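作業記録 2月 公開サイト用テーマ「Clekex」更新検証

記録:Web基盤担当

1. 目的

広報サイトで使用しているWordPress用テーマClekexについて、開発元Woltudarより新版が公開された。本番環境への適用に先立ち、検証環境において表示および既存の子テーマとの整合性を確認する。

2. 環境

検証機はAston、本番機はShimadaとする。Astonには前日深夜の定時バックアップからデータベースとアップロード領域を復元した。固定ページと投稿を合わせて199件が対象となる。キャッシュ系プラグインは無効化し、デバッグログの出力を有効にした状態で作業を開始した。

3. 経過

10時20分、親テーマを更新。管理画面上の警告はなし。トップページは正常に表示されたが、下層ページのうちサイドバーを持つものについて、ウィジェット領域が本文の下に回り込む現象を確認した。子テーマ側のsidebar.phpが旧版のクラス名を参照していたためである。該当箇所を新版の記法に改め、表示の復旧を確認した。

11時過ぎ、デバッグログに非推奨関数の通知が3件記録されていることを確認。うち2件は子テーマのfunctions.phpに起因するもので、その場で置き換えた。残る1件は親テーマ内部のものであり、当方では修正せず、Woltudarの問い合わせ窓口に報告することとした。

午後は画像まわりを確認した。新版ではアイキャッチの既定の切り抜き比率が変更されており、従来のサムネイルをそのまま用いると一覧ページで上下に余白が生じる。サムネイルの再生成を行い、一覧と本文の双方の表示を確認した。次の画像には、黒い2本指のグリッパが大きく写っている。 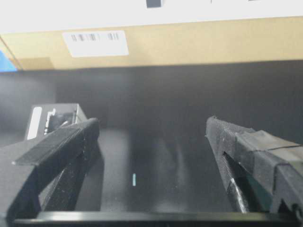 4. 未解決事項

・スマートフォン表示において、メニューを開いた状態で画面を回転させると、閉じるボタンが反応しなくなる。再現手順は課題管理表に登録済み。
・翻訳ファイルの一部が新版に追随しておらず、検索結果ページの見出しが英語のまま表示される。子テーマ側の言語ファイルで補う方針とする。
・印刷用スタイルシートは未確認。

5. 本番適用について

上記のうちメニューの不具合は利用者への影響が大きいため、解消するまでShimadaへの適用を見送る。適用時の作業者は2名とし、1名が更新、1名が表示確認を担当する。切り戻しは旧版のテーマ一式とデータベースの書き戻しにより行う。手順書は共有フォルダの既存のものを改訂して用いること。

6. 備考

子テーマの変更差分はリポジトリの検証用ブランチに登録した。Astonのデバッグ出力は次回作業まで有効のままとする。ログの容量に留意されたい。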